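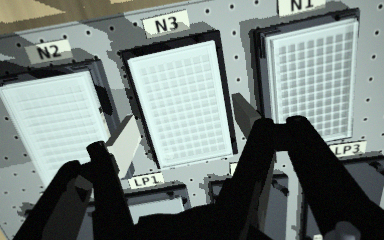
Lab chores: is anyone letting an arm do them unattended yet?

Forum: Shop and Bench Automation
Started by platewasher

platewasher
December 28, 2023
We run a small testing lab and I spend a good part of every shift moving well plates. Out of the holder, over to the reader, back to the holder, lid on, lid off. My boss wants to know if a general purpose arm can take this over. He saw a demo of one folding towels and figures plates must be easier. We have a quote from Imodex for an arm, a two-finger gripper and a deck with labeled positions. Before we spend anything we're trying the job in simulation. Has anyone gotten past that stage?

deckhand_60
Plates are easier than towels, so your boss is right about that much. A plate is rigid and it sits in a known place. We have had an arm doing plate moves since August. It is slow but it does them. What it can't do is anything that isn't on the deck. If a plate gets left on the bench next to the board, it stays there until a person picks it up.

mrs_torque
I would not call that doing chores. That's a fixed machine with extra joints. Dedicated plate movers have been doing this job for a long time and they are faster. The reason to buy a general arm is that it can handle the odd stuff, and from what I've seen it can't yet.

deckhand_60
Depends what you need. A dedicated mover would not fit our bench and it would not also load the centrifuge. Ours does both, badly at first and now fine.

platewasher
How close together are your holders? On our layout the fingers have to go down in the gap between one plate and the next, and there isn't much gap. In sim you can have one fingertip on each side of the middle plate and the arm still hides a lot of the neighbors.

gearlash
That was our biggest problem. The gripper body blocks the camera right when you need it. We ended up taking the position from the deck coordinates and using the camera only to check that a plate was there before the arm came over. Also move your holders apart if the board lets you. A perforated board is good for that. We went over one row of holes and the bumps stopped.

quietbench
Be careful with how much you trust the sim. We used the Wistari package and got 100 good picks out of 100. On the real deck the first day we had 6 failures in 60 tries. Most of them were the plate tipping in the holder because one finger touched before the other. The sim plates had no flex and the holders had no slop.

mrs_torque
6 in 60 is one in ten. If a tech dropped one plate in ten they'd be let go.

quietbench
It was day one. And not all of those were drops. Four were the arm stopping because the force was wrong, which is what you want it to do. I agree you can't leave it alone at that rate.

sawdust_and_solder
I'm in a cabinet shop, so different work, but same question. We tried an arm for sorting hinges and screws into bins. Sorting worked. Clearing up after the sort did not, and the clearing up is what we wanted help with. A kid can sweep a bench. The arm needed everything taped out and labeled first.

deckhand_60
Labels are for the people, in our case. The arm goes by coordinates. But put them on anyway. Someone will swap two plates and you will want to know which spot was N1 and which was N3.

platewasher
We have them on the N positions and the LP ones. Good to know about the finger contact. Can you change the lighting in Wistari? In our sim one plate can be so bright you hardly see the wells on it, and another one is clear as anything.

quietbench
Yes, there's a setting for the lamp. Vary it on purpose if you are training anything on the camera view. White plates under bench lights wash out in real life too. Vary the shadows while you're at it.

gearlash
Agree on the lights. Don't make the vision part depend on counting wells. Find the outer border of the plate, or the dark holder around it.

mrs_torque
So to answer the boss, it can move plates between taught spots with someone in the room. It can't run the lab. I'd price a dedicated mover from Olatunji as well and compare.

deckhand_60
I'd say it a little kinder than that, but yes, someone in the room. We let ours go 15 minutes at a stretch while we do paperwork.

platewasher
Fifteen minutes would still help me a lot. I'll ask for the second quote and spread the holders out in the meantime. Will post numbers once we have a real arm on the bench.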